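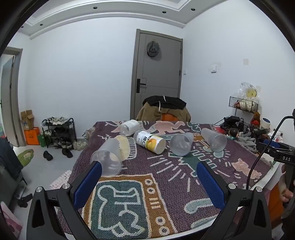 Is it worth building a gripper at home when you can buy one ready-made?

For most people who like to tinker, I'd say it's worth every evening, because you end up knowing why the thing drops a cup.

I came to this from the woodworking side. I joined the shared workshop in Lodstead to use the band saw, and then Rommel Mercado handed me two fingers on a linkage and told me to squeeze. I squeezed for most of an hour! There is something wonderful about a mechanism you can work by hand – you feel the slop in a joint long before you could measure it, and you feel it go away when you fit a better pin.

My case for home building starts right there. A finished machine hides its compromises. A homemade one puts them in your palm. My first pair of fingers took four tries to close evenly, and each try sent me back to the pivots with a file and a bad temper. By the end I knew more about parallel linkages than any video had taught me (and I had watched a lot of videos).

The pads deserve more respect than they get. People will spend weeks on the motor and then glue on whatever rubber is in the drawer. Texture matters, and so does give. A thin plastic cup on its side is a mean little test, light enough to skate away and soft enough to fold if you're clumsy. Try it on a tablecloth, too, where the fabric bunches up under your fingertips. I learned more from cups than I ever did from wooden blocks.

Tolentino, the other regular on our bench, thinks I'm being romantic. His view is that some 48 hours of filing is a silly price for a part you could order, and that the interesting work is all in the software anyway. He has a point about the hours. I still think he should build one, even a bad one, before he writes another line of code for it.

So start with the hand-held version. Leave the motor in its box for a month. Use it on the kitchen table with whatever needs picking up, and write down every time it slips. Mine is due for new pivot pins this week, and I can't wait to get at them.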